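作業テーブルの天板が新しくなりました

Hudham の二階、共同作業室の大きなテーブルについてお知らせします。昨年の秋から天板の反りと傷が目立っていたため、年明けの休室期間に天板を取り替えました。脚と幕板はこれまでのものをそのまま使っています。高さも以前と同じなので、手持ちの椅子やクランプは今までどおり使えます。

交換の作業は、木工担当の Marwa Bennani さんと、備品担当の Kenza Naciri さんが行いました。古い天板を外すのに半日、脚の締め直しと水平の調整にもう半日かかっています。床がわずかに傾いているため、窓側の脚二本の下には薄い当て板を入れました。掃除のときに外さないようにしてください。

新しい天板は明るい色の木目です。前のものが濃い茶色だったので、部屋に入ったときの印象がだいぶ変わりました。白い紙や生成りの布を広げると縁が見分けにくいという声もすでに出ています。型紙を使う方は、色のついた下敷きを戸棚の中段から出して使ってください。 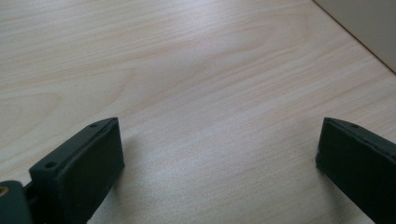

最終更新:2023年1月

木目は斜めにゆるく流れていて、ところどころ山形の大きな模様になっています。つやは控えめです。細かい黒っぽい点がいくつか見えるところがありますが、爪や金属のへらでこすらないでください。気になる場合は、固くしぼった布で軽く拭き、そのあと乾いた布で水気を取ってください。

ふだんの手入れについて

使い終わったら、まず乾いた布で木くずや糸くずを払います。布は流しの横のかごに入っています。汚れが残るときだけ水拭きをしてください。アルコールと、台所用の研磨剤入りの洗剤は使えません。以前の天板で白く曇った部分ができたのは、どちらもアルコールを吹きつけたまま置いたことが原因でした。

木目に沿って拭くと筋が残りにくくなります。仕上げには Mata のワックスを使いますが、塗るのは Bennani さんがまとめて行いますので、各自で塗る必要はありません。次に塗る日は作業室の扉に貼り出します。当日は夕方までテーブルを使えません。

使うときのお願い

カッターを使うときは、必ずカッティングマットを敷いてください。マットは大小あり、大きいほうは幅90センチです。小さいほうは棚の上段に立ててあります。寝かせて置くと反りますので、戻すときも立ててください。

はんだごてとグルーガンは、このテーブルでは使わないことにしました。廊下側の金属の台をお使いください。延長コードも金属の台のほうへ移してあります。

飲み物はふた付きの容器に限ります。温かいカップや鍋を直接置くと跡がつきますので、コルクの敷物を使ってください。接着剤や塗料を使う作業では、古新聞ではなく Khondokar のロール紙を敷いてください。新聞のインクは明るい色の板に移ることがあります。ロール紙は1回分の使用につき100円を缶に入れてください。

重い道具を引きずらないことも、あらためてお願いします。古い天板の傷の多くは、ミシンと万力を動かしたときについたものでした。ミシンの底には Naciri さんがフェルトを貼りましたが、万力はまだです。貼り終わるまでは、下に厚手の布を敷いて持ち上げて動かしてください。

古い天板について

外した天板は一階の物置に立てかけてあります。半分ほどは反りが小さく、棚板や作業用の当て板に使えそうです。長さ36センチに切り分けたものを、希望する方にお譲りします。釘の穴と焦げのある部分は除いてあります。受け取りは一人一枚、代金はいただきません。切り分けは1月の終わりまで続ける予定です。希望される方は、受付のノートに名前と連絡先を書いてください。

費用は、板と金具、運搬を合わせて予算の範囲に収まりました。このうち金具は2,000円で、Pleludum で購入しています。領収書の写しは受付の青いファイルに入れてあります。

天板のがたつきや、端のささくれに気づいたときは、自分でやすりをかけずに Bennani さんか Naciri さんへ知らせてください。二人とも不在のときは、その場所に紙テープを貼り、受付のノートに一行書いておいてもらえれば確認します。紙テープは粘着の弱いもの(引き出しの右側)を使ってください。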